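# Foam jigsaw tiles creeping apart at the join

**Vsevolod Fedoruk**

Has anyone found a decent way to keep interlocking foam floor tiles together? I've got the light blue ones, bought from Sureo in April, and the seam down the middle keeps lifting. It's only a millimetre or two, but it's enough that small blocks tip over when they're stood near it, and if you slide a flat piece across it catches on the join every time.

I've tried pressing the teeth in with my thumbs, then with a rolling pin (don't laugh), and last Tuesday I left a stack of cookbooks on it overnight. By teatime the next day it was up again. There's a red cloth underneath which I put down so the floor wouldn't mark the foam. Is it the cloth, or have I just bought rubbish tiles? I don't really want to glue anything as the whole lot gets packed away at weekends.

**Toàn Kiều**

It'll be the cloth, I'd bet my lunch on it. Fabric bunches up a tiny bit whenever you lean on the mat and the teeth get pushed up from below. I had the same thing with an old bedspread. Take it out, or pull it really flat and tape the corners to the floor before the tiles go down.

Also check you haven't got one tile upside down! Mine have a textured side and a plain side and they do sort of click together either way, just not very well. If they've been rolled up in a cupboard, lay them face down for a day first.

For the flat pieces catching — turn the mat so the seam runs the same way you slide things, or keep your blocks to the middle of one tile. I do all my stacking well away from the join now and it's much less annoying.

**guest**

buy a rug

**Vsevolod Fedoruk**

Ha, no rug, thanks. Toàn, I'll try the tape, and I'll look at which way up they are as well — it hadn't crossed my mind. Cubes, flat bits and mat:
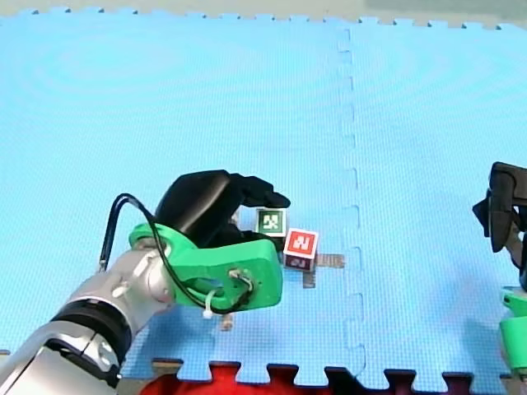
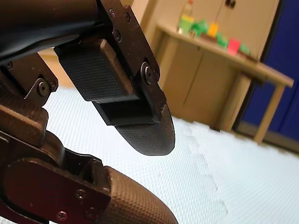
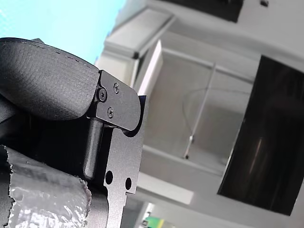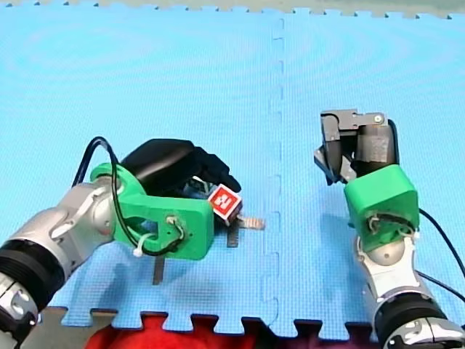
**Toàn Kiều**

Masking tape for the cloth, by the way, and not parcel tape. Parcel tape left a sticky line on my floor that took 4 goes with washing-up liquid to shift. And push the teeth in from one end to the other, as starting in the middle always leaves me with a bump I can't get rid of.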